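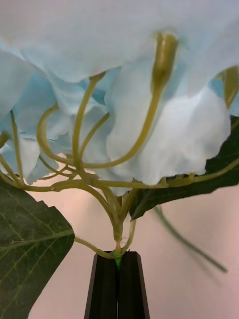
How often should you clean a flower arrangement that stands out in a room all year?

A light dusting every two weeks keeps most arrangements in good shape, with one proper cleaning in spring and another toward the end of August, when the windows have been open all summer and everything has a bit of the street on it.

I should say that I came to flowers late and by way of furniture. My shop days were spent with sandpaper, and when I finally had a front room worth decorating I filled it with fabric flowers, dried flowers, and whatever the yard was willing to give me, all mixed together, and then I wondered why it looked so tired by Christmas. What follows is what I do now, after a good many ruined petals and one very patient neighbor, Eusebio Vidal, who has kept flowers in his hallway for longer than I've lived on this street.

Start with the petals, and start dry. A soft makeup brush, the big fluffy kind meant for powder, is the best tool I own for this, and I keep mine in the drawer with the dish towels where it confuses visitors. Hold the flower head steady from underneath with your free hand, cupping it the way you'd hold a ripe peach, and brush from the center out to the edges. Thin, ruffled petals don't like being pushed backward. If a petal already has a tear in it, go around it and leave it be. I used to trim torn edges with nail scissors to neaten them up, and every time I made a small tear into a large gap.

Pale colors are the fussy ones. Blues and whites show every speck, and they also show a damp fingerprint for weeks afterward, so wash and dry your hands first. Skip the hand lotion until you're done! I learned that on a cream-colored rose that had belonged to my aunt.

For fabric flowers that have gone gray in the folds, a hair dryer on its cool setting does wonders. Stand outside if you can, hold it at arm's length, and move it the whole time. Eusebio swears by a paper bag with a handful of salt in it: flower heads in, stems sticking out, fold the top over and shake gently. It works well on sturdy daisies and the like, but I wouldn't put anything delicate through it, and certainly nothing dried.

Now the stems, which most people forget about entirely. On a big branching head the dust settles right where the little stems meet the main one, and a brush is too wide to get in there. Use a cotton swab, barely damp, and turn the flower upside down over a towel so you can see what you're doing. Plastic stems can take a drop of dish soap in the water. Dried ones get a dry swab and nothing else. Fresh flowers of course need none of this, though I do wipe off the lower leaves before they go in the vase, and take off any that would sit below the water line.

If the stems have wire in them, this is a good moment to reshape. Begin with the thick main stem and work outward to the thin branches, a little at a time, with two fingers on either side of the bend. Let the buds go where they like. An arrangement where every bud points at the ceiling looks like it's been called to attention, and a few that lean out to the side or hide partway behind a bloom make the whole thing easier on the eye.

A word about leaves. The big flat ones can be wiped with a piece of old T-shirt, one hand underneath for support. Don't use furniture polish. I know it makes them shine, and I know somebody's mother did it, but it stays sticky and by the next month you have fur.

Sun is the other thing. My front room gets it hard from 2 in the afternoon on, and a blue bunch I left on the sill went nearly white down one side in a single summer. I turned the bad side to the wall and it still gets compliments. These days I give everything a quarter turn whenever I dust, and nothing stays on the sill past spring.

For storage, Gonzalo Carrasco at the frame shop gave me the best tip I've had in years, and it costs nothing. Save a tall carton, punch holes in a strip of cardboard, tape the strip across the inside near the top, and hang the flowers through the holes with their heads down. Nothing leans on anything else and the petals keep their shape. My carton holds 12 stems comfortably and more if I'm stubborn. Put a little tissue loosely around the heads, close the flaps without tape, and keep it somewhere dry. An attic is fine in winter and much too hot in July.

And if one is truly past saving, keep the stem anyway. The greenery is often perfectly good long after the bloom has given up, and I've filled out many a thin bunch from the coffee can of leftovers under my workbench. Rinse the can out now and then, too. Mine had a spider.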